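Ratumine is a small table of laundry records: what was washed, how, and what state it was in afterwards. It was kept at the Vitura laundry room in Padgate, which serves a block of flats. The first release came out in October. The files are plain CSV and open in any spreadsheet.

# Ratumine wash records

## What is in it

Each row is one garment going through one wash. A garment that was washed five times has five rows, tied together by `item_id`. There are 200 rows covering 62 items, mostly everyday clothes: T-shirts, school jumpers, sports tops, towels, pillowcases and a few seasonal things that only come out in winter.

The release has four files:

- `washes.csv`: the main table, one row per item per wash
- `items.csv`: one row per item, with fibre content copied from the label
- `machines.csv`: programme names and their stated temperatures
- `notes.txt`: free text, mostly complaints about pilling

Sports tops and other printed polyester are the best covered group. They get washed often and their lettering gives a clear thing to grade.

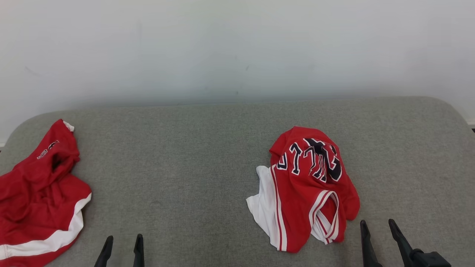 ## Columns in `washes.csv`

| Column | Meaning |
|---|---|
| `wash_id` | Number of the load. Items washed together share it. |
| `item_id` | Matches `items.csv`. |
| `programme` | Name on the dial, matches `machines.csv`. |
| `temp_set` | Temperature chosen, in Celsius. Blank for the wool programme. |
| `spin` | `low`, `medium` or `high`. |
| `detergent` | `powder`, `liquid` or `none`. |
| `softener` | `yes` or `no`. |
| `inside_out` | `yes`, `no` or `unknown`. |
| `drying` | `line`, `rack`, `tumble` or `flat`. |
| `fade` | Grade from 0 (no change) to 4 (very faded). |
| `bleed` | Colour given off onto other items: `none`, `slight` or `bad`. |
| `shape` | `same`, `shrunk`, `stretched` or `twisted`. |

Fade is always judged against the item when it was first entered, so the grades do not add up from wash to wash. An item graded 2 and then 2 again has not reached 4. A grade can go down between two rows. We left those as written, and they give a fair idea of how steady the grading is.

`temp_set` is what the user picked. The water was not measured. The older machine runs cool on its short programme, and 15 minutes is not long enough for it to heat a full drum. Treat the short programme as a cold wash whatever the dial said.

## How the records were made

Residents filled in a paper sheet kept on a clipboard by the door. The sheets were typed up at the end of each month. Items were given a number on a cotton tape sewn into the side seam, after iron-on numbers came away on the hot programme.

Fade was graded by eye in daylight. For the first few sheets people graded under the ceiling light, and reds came out too kindly. Those rows have `light = ceiling` in an extra column at the end of the table. Drop them if you are comparing reds.

Fibre content comes from the sewn label. Where the label had been cut out, the field says `no label` and no guess was made. A few labels were in a language the person typing could not read. They were looked up later and checked against the care symbols.

Plush and other pile fabrics are in the table but have been graded on a separate basis. A pile looks darker or lighter depending on which way it has been brushed, so each item was stroked in one direction before grading. White trims on coloured pile are graded for `bleed` on their own row, with a letter T after the item number.

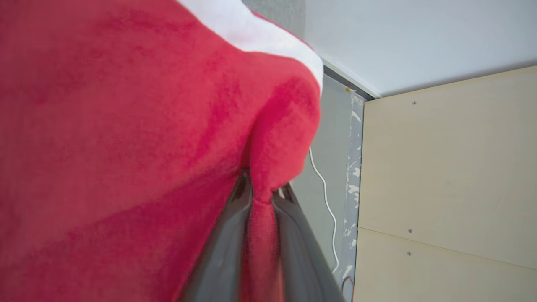
One reader of the first release thought the T rows should be taken out altogether. Their argument was that a trim is washed along with the piece it is sewn to, and giving it a row makes one wash look like two. They had worked out an average for pile fabrics and got a figure that leaned heavily on three or four trims.

We kept the rows but added `is_trim` so they can be filtered in one step. Any count of washes should use `wash_id` and leave the row count alone.

## Known problems

- The wool programme is hardly used. Nothing sensible can be said about wool from this table.
- Towels were often entered as a batch under one number. `items.csv` marks these with `batch = yes`.
- `inside_out` is `unknown` for most of the early sheets. The box was added to the form later.
- Two residents changed detergent part-way through and only one of them wrote down when.
- Loads that went badly wrong may be under-reported. People seem to have been less keen to fill in a sheet for a pink shirt.
- Nothing here covers dry cleaning or hand washing.

## Suitable uses

The table is good enough for teaching joins and simple charts. It has also been used to settle which programme to recommend on the notice above the machines. It should not be used to compare detergent makers, and makers' names were left out on purpose. It says nothing reliable about how long a garment lasts. Most items were followed for a few months only.

## Cleaning the table

`Karunaratne` is the cleaning script in the `tools` folder. It is named after the street where the first version was written. It does the following, in this order:

1. Strips spaces and turns all answers to lower case.
2. Changes `tumbler`, `dryer` and `machine dry` to `tumble`.
3. Fills `is_trim` from the letter at the end of the item number.
4. Writes out any row it cannot match to `items.csv` into `unmatched.csv`.

Run it on a copy. It overwrites its input.

Colour names in `items.csv` are a short fixed list. Light, mid and dark grey were merged into `grey`, and cream, ecru and off-white into `off-white`. The people typing could not agree on the finer shades, and heathered cloth made it worse.

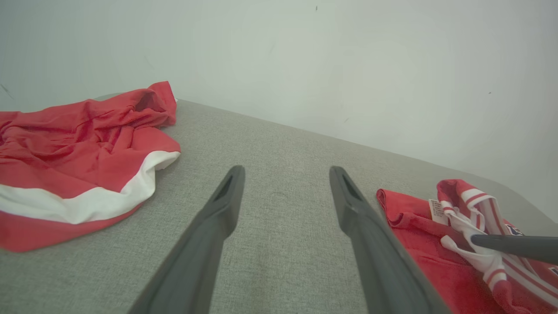 *Woven grey fabric and an off-white wall.*

## Changes

- **1.1**: added `is_trim`; fixed swapped spin values on the second machine; corrected two fibre entries.
- **1.0**: first release.

## Licence

Free to copy and change, provided the name Ratumine and the version number are kept with the files. Corrections are welcome as a new row in `errata.csv`, giving the `wash_id`, the column and the value you think is right.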